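Let the planner change its mind

I have spent most of this winter reading logs, and I want to make a case for the part of our work that gets the least applause. Perception gets the demos. Learned control gets the talks. The humble task planner, the bit of code that decides which block comes next, gets a config file and a shrug. I think it deserves far more, and I think this is the most fun it has ever been to work on one!

At Pludo we run our planner, Calo, in simulation long before it touches hardware. The tasks are the ones you would hand a toddler: pick up a lettered block, stack it, fetch another. They sound easy until you write one down. Which block is free? Which arm should go? What if the answer changes while the gripper is already on its way?

The old Calo answered those questions once, at the start, and then marched through its list. In February we switched it to replan 4 times a second, and I have been a little giddy ever since. A plan that can be thrown away is a plan you can afford to make quickly – and a quick, rough plan that gets fixed on the go beats a beautiful one that is already out of date.

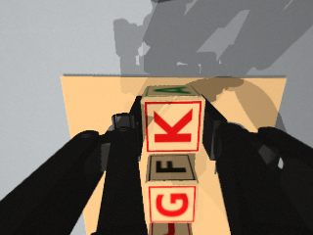
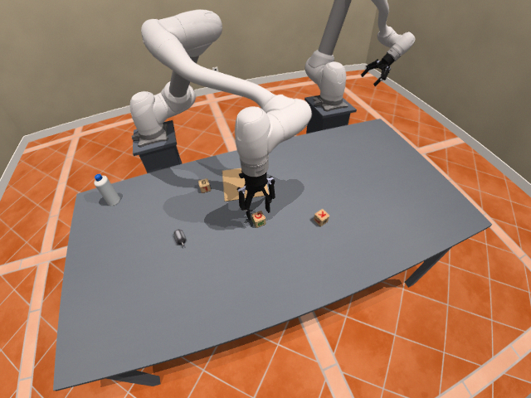 What the simulator gives away for free

My colleague Valdemar Ásgeirsdóttir likes to argue that simulation makes planner people lazy, and she has a point. The simulator will tell you the exact pose of every block if you ask. Build on that and you get a planner that falls apart the first time a camera is wrong.

So we stopped asking. Calo now gets its block poses only from Imitz, our perception module, complete with its doubts. When Imitz can't decide between an X and a K, it passes both guesses along, and the planner has to choose: act now, or spend a moment on a better look? I love this problem. It is small enough to draw on a napkin and it touches everything, from grasp choice to which of the 2 arms should wait.

It also changed how we debug. A failed run used to start an argument about whose module was to blame. Now we replay the beliefs next to the motions, and in a batch of around 55 failures the cause is usually plain before the coffee is cold.

If you are starting out in robot software, please give planning a try. Write a small one, break it, and let it replan as often as your machine can stand. Then take away the perfect poses and watch what it does.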